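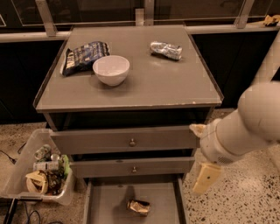 Speaker notes – "Shut the Drawer: Recovery Data for Long Household Tasks"
Running time 15 minutes, plus questions. Clicker is on the lectern. Water first.

SLIDE 1. Title

Say hello. Say the name of the project, Heline, and move on before anyone asks what it stands for. It stands for nothing. Valeriano Montoya picked it off a list and we had already ordered the stickers.

One-line version for people reading email: we stopped collecting only clean demonstrations, started collecting the ugly bits in the middle, and the robot got better at finishing a job.

SLIDE 2. The task

Tidy-up with a chest of drawers. Rubbish goes in the bin, dishes stay out, drawers end up closed. My nephew can do this and chooses not to. The robot would love to and can't.

Stress that the drawers are the hard part. Everybody in this room has a nice grasping result. Put a wrapper on a flat surface and we can all pick it up and look pleased. Put it inside a shallow drawer with two other drawers half open above it and the same policy goes and has a long think.

Pause here. Let the people who have tried this nod.

SLIDE 3. What we used to do

Old protocol: operator drives the arm, does the whole task start to finish, any fumble and the episode is thrown out. We ended up with a very tidy dataset of a world in which fingers never slip off a drawer front.

Then the policy slips off a drawer front, finds itself somewhere no operator ever let it go, and keeps pushing air. We had 315 clean episodes and the first version still stalled at the same point. Adding more of the same moved the stall along by one drawer. I have a plot of this. It is a sad plot. Don't dwell.

SLIDE 4. Recovery segments

The method, slowly, as this is what people came for.

We start episodes in the middle. Someone sets the furniture to an awkward state: drawers out by different amounts, objects already where they shouldn't be, gripper parked against a panel edge or hanging off a corner. The operator takes over from there and drives only until things are back on track. Most segments are 12 seconds or less. Then we reset to another awkward state and go again. 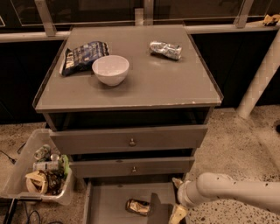 Two rules for operators. First, no backing all the way out to the home pose, however tempting. If they retreat every time, the policy learns that every problem is solved by leaving, and while I sympathise, it makes for a slow robot. Second, when closing, push on the drawer front wherever you can reach it. The knobs are small and a push doesn't need them. We lost weeks to a policy that would line up on a knob it had no reason to touch.

Mention Arabzadeh, our sampling script, which proposes the awkward states. It favours whatever the current policy is worst at. Operators call it "the boss" and not warmly.

SLIDE 5. Where the labels come from

Keep this short, someone will ask anyway. Each segment gets a start state, an end state and one line of plain language: "close the middle drawer", "get the can out of the bottom drawer". No scoring of how elegant the motion was. We tried elegance ratings in July and the raters couldn't agree with themselves after lunch.

SLIDE 6. Results

Clean data only versus clean data plus 175 recovery segments. Same network, same training budget, same furniture. The mixed policy finishes the full task far more often, and the gain is nearly all in the drawer stages. Binning barely changes. Point at the flat bars and own them.

Recovery segments alone, with no full episodes, is the worst of the lot. It is very good at getting out of trouble and has no idea what it was doing beforehand. (Laugh goes here. If no laugh, next slide.)

SLIDE 7. What didn't work

Reflective things. Foil and cans still confuse the grasp point under warm light. Prolska, our depth-cleaning step, helps a bit and costs more compute than I'd like to say in front of the funders.

Bottom drawers. When one is fully out, the arm has to reach low and it can block its own view. Pomen, the second-view version, is under way – don't promise a date. Last time I promised a date.

Also be straight about the furniture: one cabinet, one floor, one bin. Claims about generalising to your kitchen belong to another talk.

SLIDE 8. Likely questions

Why not reinforcement learning? Might work. We have one arm and like it in one piece.

Do operators need to be experts? No. Newer ones gave us better recoveries, as they got into more trouble.

Is the data coming out? Yes, once the language lines are checked. I am the one checking them, so be kind.

Leave the contact slide up and unplug the laptop before the next speaker's adapter goes missing again.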